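**Wanted: somebody to look after a floor, a desk and everything that ends up on them**

Part-time, 20 hours a week, mornings preferred. Musedton, first floor, Brollardale. Start in December or as soon as you can get here.

We have a room. It has a very good floor, a light tan herringbone that was there long before us and which we have been asked, in writing, to return in the state we found it. It has a white rectangular desk. Between the two of them they attract a remarkable quantity of stuff, and the eleven people who use the room each believe that one of the other ten is dealing with it.

We tried a rota. The rota was pinned up for a fortnight and then somebody put a delivery note over it. We tried labels, and now have a roll of labels that lives wherever it was last put down. So we're advertising.

**What you'd be doing**

The main job is the morning reset. The room gets used hard from ten o'clock onwards, and whoever walks in at ten should find a clear desk, a swept floor and their things where the shelf list says they are. You would come in at half past seven, when it's quiet, and put right whatever the previous evening left behind. On a good day that is half an hour with a broom. On a bad day there will be tape.

Then there's the floor itself. Parquet doesn't like grit, standing water or furniture being dragged by people who are in a hurry. You'd sweep daily, damp mop when it needs it (well wrung, please, we have all had the email) and oil it twice a year with the stuff from Rimmont, which smells of walnuts for three days. If a block lifts, you tell Smaranda Zamfir and she rings Hubáček, who laid the patch by the door and is the only person the landlord trusts with glue.

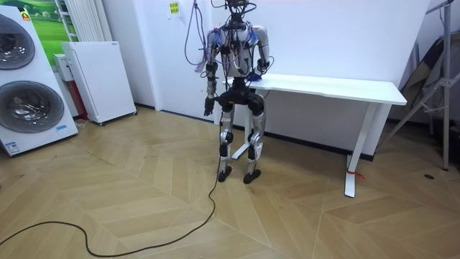 Leads are a subject of their own. Anything trailing across the parquet at the end of the day gets unplugged, wiped down, coiled and hung up, after you've asked whoever is still in whether they have finished with it. Coil them over-under. If you don't know what that means we'll show you, and you will then be unable to watch anyone wind a cable round their elbow without feeling slightly ill. Never pull on a lead to find out where it goes. Follow it with your eyes or, failing that, on your knees.

The desk has one rule: things may be on it while you are using them. People have been creative with the word "using". You'll be allowed to move anything unattended to the grey crates in the corridor, and you'll have our full backing when its owner comes looking for it. Mugs are an exception and go straight to the kitchen.

You would also:

- keep the shelf list up to date, and get people to read it if you can think of a way
- order cloths, bin bags, hooks and felt pads for furniture feet (budget is £200 a quarter, and the felt pads eat most of it)
- sign for parcels before ten
- keep the cupboard under the stairs in such a condition that the door closes

**Who we're after**

Somebody who is happy working alone in the early part of the day and can be civil to people in the later part. You don't need a qualification. Experience of looking after a workshop, a school hall, a theatre store or a large and untidy family would all count, and we'd like to hear about it.

You should be comfortable kneeling, carrying a crate up one flight of stairs, and saying "is this yours?" several times a day in a voice that doesn't start a row. A decent memory for where things were helps, as half of what looks like rubbish in that room is somebody's afternoon. If in doubt, ask. If there is no one to ask, leave it alone and put a note beside it.

You needn't be a naturally tidy person. Brândușa Lungu, who did the job for nearly 6 years, has a car you could grow potatoes in. She is moving to the coast and has offered to come in for your first week, partly out of kindness and partly to see the felt pads are in safe hands.

**What you'd get**

£14.20 an hour, paid monthly. Holiday pro rata, closed between Christmas and New Year. Your own key, your own hook and a shelf in the kitchen that people mostly respect. Soft-soled shoes provided, because outdoor shoes stay at the door for everyone, including directors. The 51 bus stops at the end of the road and the first one gets in at ten past seven. There's a bike rack, and parking if you are early, which you will be.

The kettle is good. The radiator under the window has two settings, off and Portugal.

**How to apply**

Write to Smaranda Zamfir at the Musedton office, by email or on paper. A page is plenty. Tell us what you've looked after before, which mornings you could do, and how you would deal with a colleague who has left the same cardboard box in the same place for a month and says he needs it. We're genuinely asking.

No CV necessary, though send one if you have it. We'll invite a few people in for a look round and a cup of tea, and there will be a short practical bit involving a mop and a long lead. Please bring clean socks.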